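Notes for the talk on shared workshops
Kaisu Räsänen, 2020-08-12

Start without slides. Say who I am and that I ran the tool room at Honkanen before I moved to Vaner. Then straight in.

First point. A shared workshop lives or dies by how things get put back. People will forgive a dull chisel. They get angry when the chisel isn't on its hook and they have one free evening a week to finish a chair. At Honkanen we had 94 members and one key cabinet, and most of the complaints I wrote down were about things being in the wrong place.

Tell the glue story here. Aleksi left a panel in the clamps over a long weekend, and the next person took the clamps off to use them on something else. Keep it short. Lauri will be in the room and he has heard it before.

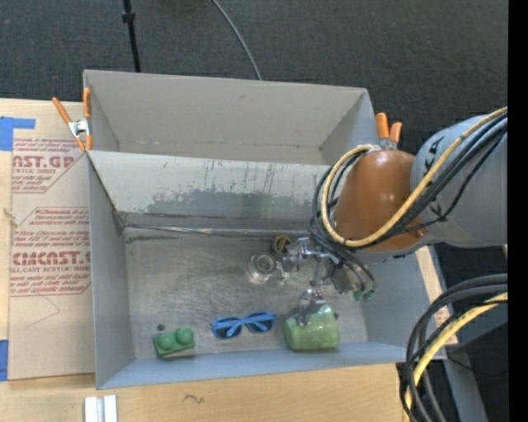

Second point, labels. We tried printed labels, then painted outlines on the wall, then colored tape. The outlines worked best because a missing tool leaves a shape that everyone can read from the door. Tape peels off in the heat. Pause for questions about paint, there is always one.

Third point, money. We set aside 2000 a year for replacements and spent nearly all of it on blades and small clamps. Mention that the fee went up in November and we lost two members over it — fewer than I expected.

If there is time, Ayman's booking sheet. One page per machine, 14 lines per page, pencil on a string. The online version came later and people still ask for the paper one. Don't get pulled into a debate about software.

Skip the insurance part unless asked. Aatos knows it better and can answer from his seat.

Close with the opening hours and where to sign up for the visit. Leave the address on the screen during questions.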